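Writing About Food and Places to Eat
Notes for session four: the tearoom review
Sunee Klinhom

Welcome back, everyone, and thank you for the restaurant pieces, which I read over a long evening with a pot of jasmine tea and enjoyed very much. I have written comments in the margins of all of them. If you can't read my handwriting (it has been mentioned before!), catch me at the break and I will translate.

This time we are moving on to the tearoom. You might think a tearoom review is just a restaurant review with smaller plates, and I thought so too when I started out, but the more of them I wrote the more I came to feel they are their own little branch of the family. People go out to dinner for all kinds of reasons, some of them simply that they are hungry. People mostly go to afternoon tea for an occasion, even a made-up one, and they have usually been looking forward to it. Your reader wants to know whether the afternoon will feel like a treat. Keep that reader next to you while you write.

Before you go

Read the menu ahead of time, and read it slowly. Many places serve two or more versions of the same tea at different prices, and you will want to know which one you are sitting down to. Call and ask whether you need to book, and notice how they answer the phone, as that is often the first thing your reader will meet too.

Decide who you are bringing. A tearoom alone is perfectly pleasant, and I have spent some very happy hours that way with a book, but a second person lets you try a second tea and gives you someone to disagree with. Stavros Petek, who taught this course before me and still comes in to talk about interviewing, always brought somebody who didn't like sweet things. It made for a much better paragraph on the sandwiches.

What to notice

Start with the welcome. How long did you stand at the door? Did anyone take your coat, or wave you over, or look up at all? Then the room: the noise, the light, how close the next table is, whether the chairs are kind to you after an hour. An afternoon tea is a long sit.

Then the tea itself, which you would be amazed how many reviewers leave out. Was it loose leaf or bags? Did it come with a strainer, and somewhere to put the strainer afterward? Was there extra hot water, and did you have to ask for it? I once wrote 300 words on a tea at a place called the Alix and used almost all of them on the cakes, and a reader wrote in, very politely, to ask what there had been to drink. I have never forgotten it.

The food generally comes in an order, savory first, then scones, then the little cakes, and it is fine to follow that order in your notes. In the finished piece, please feel free to break it. If the scones were the best thing about the day, let us have the scones early. Say whether they were warm. Say what the jam was, and whether there was enough cream to go around without anyone having to be noble about it.

Last, the bill. Give the price per person, say what it covered, and say whether service was added. Readers forgive a high price far more easily than a surprise.

Taking notes without spoiling the afternoon

I keep a small notebook in my lap and write in it between courses, never during them. Single words are plenty: "lemony," "draft," "kind waiter." They bring back a surprising amount when you sit down that evening. Do sit down that evening, by the way. I left my notes on Phromma for a week one December, and when I came back to them I had a page that said "the green one!!" and no idea at all what the green one was.

A worked opening

Let's look at two ways into the same visit. Both are about a tearoom called Adard, and both come from my own drafts, so nobody's feelings are at risk.

First version: "Adard is a charming tearoom which offers a delightful selection of delicious sandwiches, scones and cakes in elegant surroundings."

Second version: "My aunt had put on her good earrings, and by the time the second pot of Darjeeling arrived at Adard she had taken them off again and put her elbows on the table."

The first one could be pinned to almost any tearoom in the country. Take the name away and you wouldn't know where you were. The second tells you it is the kind of place that people dress up for, and that it lets them relax once they are in. I haven't said "charming" or "elegant," and I hope you didn't miss them. Go through your own draft with a pencil and circle every word of that sort, then see if there is something you saw or heard that could stand in its place. You may keep one. I am not a monster.

On being fair

A bad visit is the hardest to write up. Ask yourself whether it was a bad tearoom or a bad day, and go again if you can possibly afford to. Be careful with young staff, who are often on their first job and didn't write the menu or set the prices. I don't name servers unless I am praising them. If something was wrong with the food, say plainly what it was (a dry sandwich is a dry sandwich) and leave out the clever comparison you thought of on the way home, however much it made you laugh.

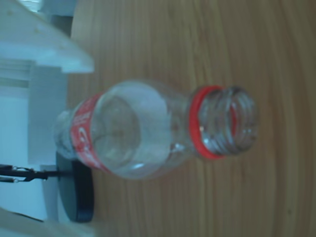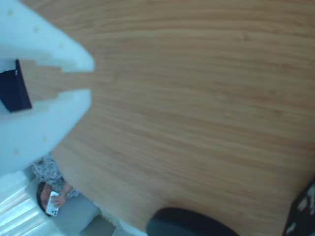 For next time

Please write a tearoom review of 300 words. If a full tea is too much for the budget, a pot of tea and one scone at a café will do just as well, and I promise the marks are the same. Along with it, send me a 200-word version of the same piece, as an editor will very often ask for one at short notice. You'll find that cutting it down shows you which sentences you were really fond of.

Both versions are due on 7 July 2026. Bring 10 printed copies of the longer one so we can pass them around the table and read them aloud.

For reading, have a look at the two reviews of Rorier in your course pack, one glowing and one rather cross. They were written about the same menu. Underline the places where the writers agree, and we will start there.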